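Last updated: June, 4:15 p.m.

LISTODDALE POLICE OPEN A FRONT-DESK PROPERTY RETURN PROGRAM FOR BURGLARY VICTIMS

LISTODDALE - Hi, everybody. I'm the public information officer for the Listoddale Police Department, and I get to write this one myself, so bear with me if it sounds less like a police report than usual. I have good news about stolen stuff, and I don't get to say that very often!
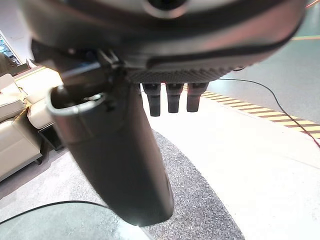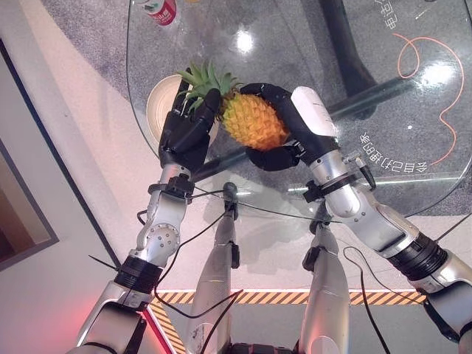 Starting this month, if your things were taken in a burglary and we have them in our property room, you can get them back without waiting for the whole court case to finish. We're calling it the Duder Street Return Desk, because it's at our Duder Street station and we couldn't come up with anything better.

Let me back up a little. When officers recover stolen property, it gets tagged and put on a shelf as evidence. It used to stay there until the case was closed, and some cases take a very long time to close. I've taken calls from people who knew exactly where their grandmother's ring was (in a bag, in our building, four blocks from their house) and still couldn't wear it to a wedding. I've had to tell a guy who paints houses that no, he couldn't have his ladders and sprayers back yet, and yes, I understood that he needed them to pay his rent. Those are lousy phone calls, and I've made plenty of them.

Last winter we went through the property room shelf by shelf and found 552 items from home and garage burglaries where we knew who the owner was. Of those, 133 had been sitting there for more than a year. Bikes, power tools, game consoles, a tuba. The tuba has since gone home, and I'm told it still plays fine.

So what changed? We worked out a process with the prosecutor's office that lets us photograph an item, record the serial number and any marks on it, have the owner sign a statement, and then hand it over. The photos and the paperwork go into the case file and the item goes into your trunk. Departments in other places have been doing a version of this for years, and our folks spent a day in Salem seeing how the desk there runs. They came back with a stack of forms and a lot of opinions about our shelving.

There are things we can't release this way. Guns, cash and anything that still needs lab work will stay put until the case is done. The same goes for anything worth more than $3000, unless a prosecutor signs off on it first. And if two people say the same item is theirs, we have to let a judge sort that out - please don't argue it out in the lobby.

If you reported a burglary in Listoddale and you think we may have something of yours, this is how it works. Call the station and ask for the Return Desk, or stop by and fill out a card. Have your case number handy if you can find it. If you can't, give us your address and the month it happened and we'll look it up. We'll call you back within 12 business days with a yes, a no or a "we're still checking." If it's a yes, you'll get an appointment. Bring a photo ID and whatever you have that ties you to the item, like a receipt, an old picture of it in your living room, or the box it came in with the serial number on the side. You don't need all of those. Plenty of people have none of them, and we'll talk it through with you.

There's no fee. You don't need a lawyer. Someone else can pick up for you if you send a signed note and a copy of your ID, which I know matters to folks who don't drive anymore.

The lookup part runs on a records system called Rellus, which we switched to in the spring. It matches the serial numbers in burglary reports against what's on our shelves, and it has already turned up some matches we'd missed under the old system. That only works if we have the number, though, so here comes my one bit of nagging. Go write down the serial numbers on your TV, your laptop, your bike and your good tools tonight. Take a picture of each one with your phone and email it to yourself. It'll take you less time than a load of laundry, and I'd love to have it when you call me.

One more thing, and it's a serious one. If you come home and find a door kicked in or a window broken, don't go inside to see what's missing. Get back in the car, go a little way down the street and call 911. We'll check the house with you waiting somewhere safe.

The Return Desk is open from 9 a.m. to 3 p.m. on weekdays. Use the Duder Street entrance, the one with the ramp. Reporters who'd like to see the property room can call me at the station and I'll set up a time before the end of the month.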